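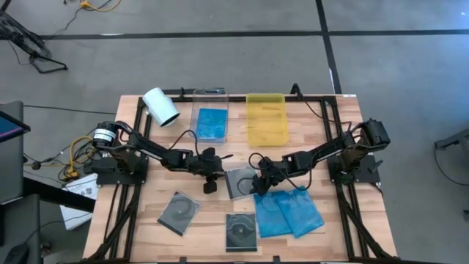 March 29, 2025 | by Signe Tveit

Filed under: Music, Listening Notes

I have now played the new Raris album four times, and I am still not sure I like the first half. The guitars are very loud there and the singer must fight with them. 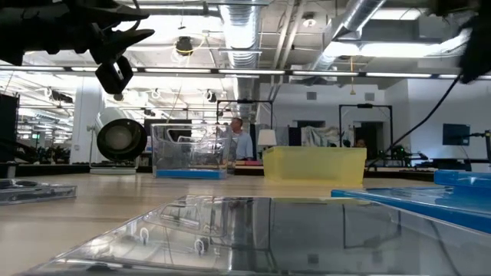
The second side

After "Kesbridge" everything becomes calmer. Aba Agbenyega plays the cello on two songs, and on the last one she is almost alone for three minutes. It is the most beautiful thing this band has made.
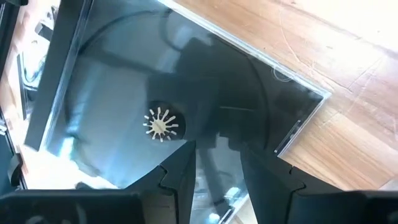 I had the same feeling with their first record, which also needed patience from me. They pressed only 200 copies of that one, and I bought mine at a concert in Merby in July. Rory Rankin still played the drums then. I miss him a little.

© Signe Tveit | Contact | Back to top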